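Speaker notes: How a medal gets awarded
Shakuntala Maurya
Westness Local History Evenings, 12 March 2018

Opening

Thank them for coming. Mention the fire door and the break at halfway.

I worked in the honours office of a reserve regiment for 17 years, as a civilian clerk. I never served. I typed the forms, chased the signatures and packed the boxes. Tonight covers how a name gets from a report to a medal, and where names get lost on the way.

Say early on that I won't discuss living people or open cases.

Part one: who writes the recommendation

It starts with someone who saw what happened, or who spoke to someone who did. Usually a junior officer or a sergeant. They fill in a form giving name, rank, number, date, place, and an account of the action.

The account has to fit the space. A good writer can get a man a medal and a poor writer can lose him one. Pause here, people usually want to argue about it. 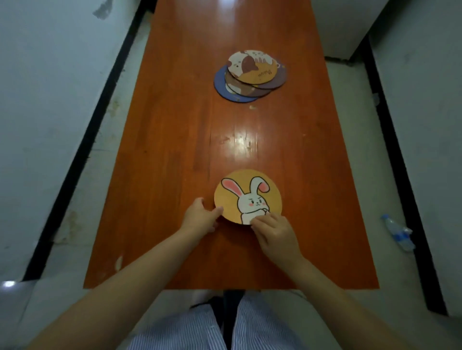

The form then goes up the chain. Each commander adds a line and can raise the grade, lower it or stop it. Reasons for stopping it were rarely written down in my day. The file came back with a stamp and the date.

Read out the two versions of the same account (sheet A, then sheet B). Sheet A was sent back. Sheet B went through. Same man, same day, different author.

Part two: numbers

Explain the quota. For one long operation our formation was told to expect 500 awards of all grades. We had 668 recommendations on the register when it closed in January. Let them do the sum.

What happened to the rest:
Some were lowered to a commendation, a certificate with no medal.
Some were held over and looked at again with the next list.
Some were refused.

Question that always comes up: do senior officers get more than their share? Answer: they are in for different awards, given for length of service or for running something well. Those lists are kept apart from the gallantry lists, but they are often published on the same day, and this is why people mix them up.

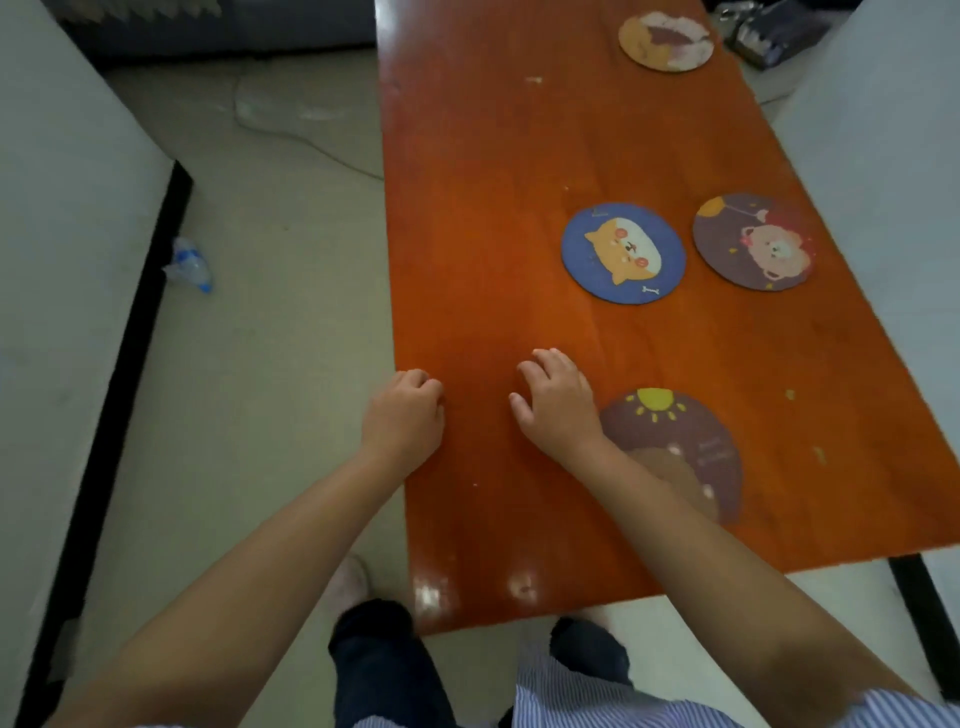
Break here. Ten minutes. Put sheets A and B on the side table for anyone who wants a closer look.

Part three: things that go wrong

Wrong initials. Wrong number. Two men with the same surname in one company. I had a medal engraved for the wrong brother and it took 2 years to put right.

Lost witnesses. If the officer who wrote the form is killed or posted away, there may be no one to answer questions when it comes back.

Late claims. Families write in decades afterwards. Most are told the list is closed. Explain that a closed list is a rule about dates and says nothing about what the man did.
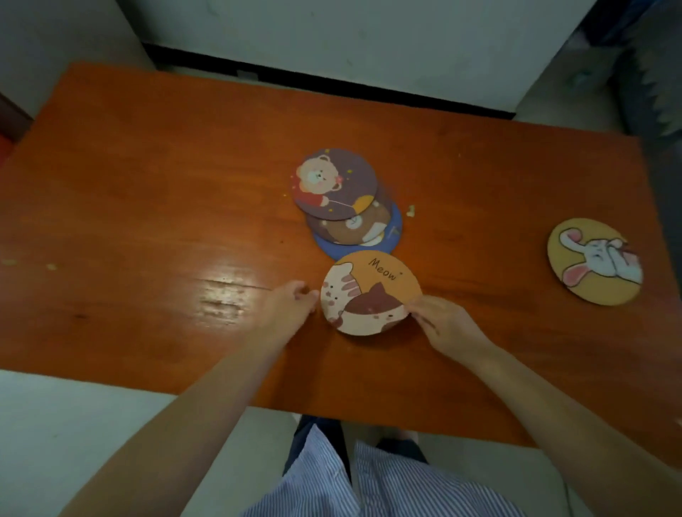 Round coaster with cats and the word "Meow".

Part four: looking up a relative

Start with the service number if you have it. Then the unit diary for the month. Then the published list. Recommendations themselves often don't survive, so don't promise anyone they will find one.

Bring copies of papers, never originals. Hand out the address sheet.

Questions until nine. If it is quiet, ask who has a medal at home with a name on the rim that they can't place.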